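Sorting and Folding a Pile of Clothes on a Made Bed

A single bed makes a good sorting surface. It sits at a workable height, it is wider than most desks, and the finished stacks can stay in place until the drawers are open. The method below suits a mixed pile of one person's clothes and takes 30 minutes at an even pace.

Before starting, pull the duvet flat and square to the mattress. Smooth it from the centre out. Ridges in the cover transfer to the folds, mostly in thin cotton. Move the whole pile to the head or the far side, leaving the near half of the bed clear for folding.
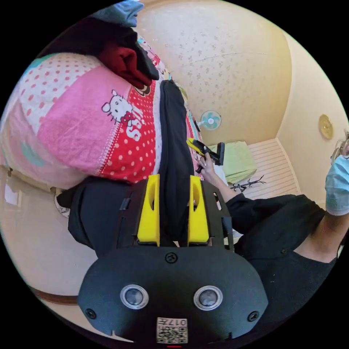 Drunton Home Notes
Text: Adugna Pindik
Saturday, July 1, 2023

Dark clothing is handled first. Black garments are hard to tell apart when heaped together, and a long one is easily mistaken for two. Find an end, draw the garment clear of the pile and lay it along the edge of the bed at full length. A patchwork duvet with pink and red panels, such as the Hello Kitty one on this bed, gives enough contrast to find hems and sleeve ends against black fabric. On a dark cover, spread a pale towel underneath.

Anything hanging over the side should be lifted back up before the next piece is pulled out. Its weight will drag other items to the floor.

Sort by colour family:

1. Black and very dark grey.
2. Reds and other strong colours.
3. Light blues, whites and pastels.

Check each piece as it is placed. Turn sleeves and legs right side out, close zippers and empty the pockets. Items needing repair go on a chair and stay out of the stacks.

To fold a long garment, lay it face down and bring both sides in to meet at the centre line. Smooth it once with the flat of the hand. Fold up from the bottom in thirds — in quarters if the drawer is shallow. The Gotthorpe chest used for our storage notes in March takes a folded height of 200 mm, so quarters lying flat will stack without catching on the drawer above.

Short garments need one side fold and one cross fold. Knits are folded loosely and should never go at the bottom of a stack.

Place the finished stacks at the foot of the bed with the folded edges facing the same way. Carry them one at a time with a hand under the base. Dark items go to the back of the drawer, light ones to the front, and heavy fabrics to the lowest drawer. Shake out the duvet last to clear any lint.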